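Galeria: a garra que mordia e não largava

Oficina Stuvau, 21 de novembro de 2024

Durante a campanha de dobragem de roupa do projeto Vilis, a garra manual número 5 ganhou vontade própria. Fechava bem, apertava melhor, e depois recusava abrir. O manual da Jurham, que tem 63 páginas e um capítulo inteiro sobre transporte em climas húmidos, dedica ao assunto a frase «reinicie o equipamento». Reiniciámos. Ficou a morder com mais convicção.

A avaria apareceu ao fim de 835 ciclos, num lençol, e repetiu-se numa toalha, em duas meias e no polegar do autor destas linhas. O polegar está bem, obrigado. O relatório de segurança ocupa mais espaço do que o penso.

Desmontada a peça, encontrámos a mola de retorno torta e uma rebarba na guia, do tamanho de um grão de areia grosso. A Aidoo, que nos fornece as guias, respondeu que o lote tinha passado na inspeção. Acreditamos. A rebarba também passou.

O que mudou desde março:

— mola trocada aos 2000 ciclos, esteja boa ou não;
— guia limada à mão e verificada com a unha, método pouco científico e até agora infalível;
— patilha de libertação do lado de fora, ao alcance da outra mão;
— proibido meter dedos entre as garras para «ajudar». A regra já existia, mas agora tem um autor arrependido.

Os blusões acolchoados ficaram para o fim da lista de ensaios. O tecido é escorregadio, o enchimento foge para os lados e uma garra presa num gomo pode deixar-nos com penas pela casa toda. Pedimos a quem segura a ferramenta que abra tudo antes de se aproximar e só feche quando tiver a certeza do que vai apanhar.
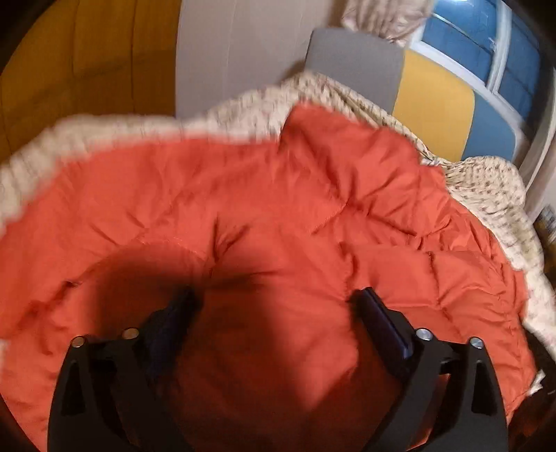 Garra bem aberta sobre o blusão laranja-avermelhado, em cima da cama. Almofadas azul-escuras nas duas pontas, parafusos à vista.

Quem tiver uma garra do mesmo lote que faça o teste da unha antes do próximo turno. As guias defeituosas podem ser devolvidas à Stuvau, de preferência sem nada preso nelas.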